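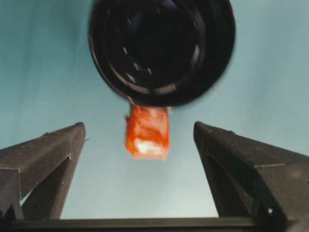

1. Work surface

The pale blue surface chosen last quarter stays in use. It is smooth and matte, and white tableware stands out against it well enough that no second color has been ordered. Kylie Lockyer wiped it down and checked it for marks before the cup work began in July. Banding under the overhead lights remains the main complaint. Lighter and darker strips run the height of the side view and shift when the blinds are moved. The blinds are now kept in one position during working hours.

The boundary at the right of the side view, where the pale area meets the darker teal strip, is used as the reference line for setup. Positions recorded in the Kilier log are measured from it. 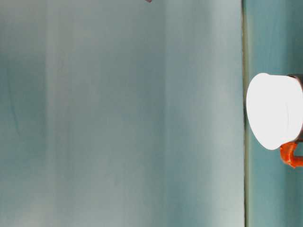 2. Cup handling

The Drasari task list has 73 entries, of which 18 concern cups. Work in this period covered upright cups, cups lying on their side, and moving a cup from one part of the surface to another. Bijan Salehi rewrote the instructions for the tipped cup. The earlier wording allowed a hold anywhere on the wall, and entries made under it could not be compared. The new wording specifies the rim.

White plastic cups are used throughout. The ribbed base is harder to hold than the lip and has been dropped from the list. Two entries are still open, both concerning nested cups, and depend on stock from Perron. 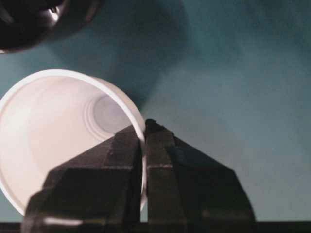

Figure 3. White plastic cup on its side, held at the rim.

3. Spending and next period

Spending is within the Etar allocation. Two items carry over: replacement cups and a diffuser for the overhead lights. Bowls follow once the open cup entries are closed, with the same surface and the same reference line.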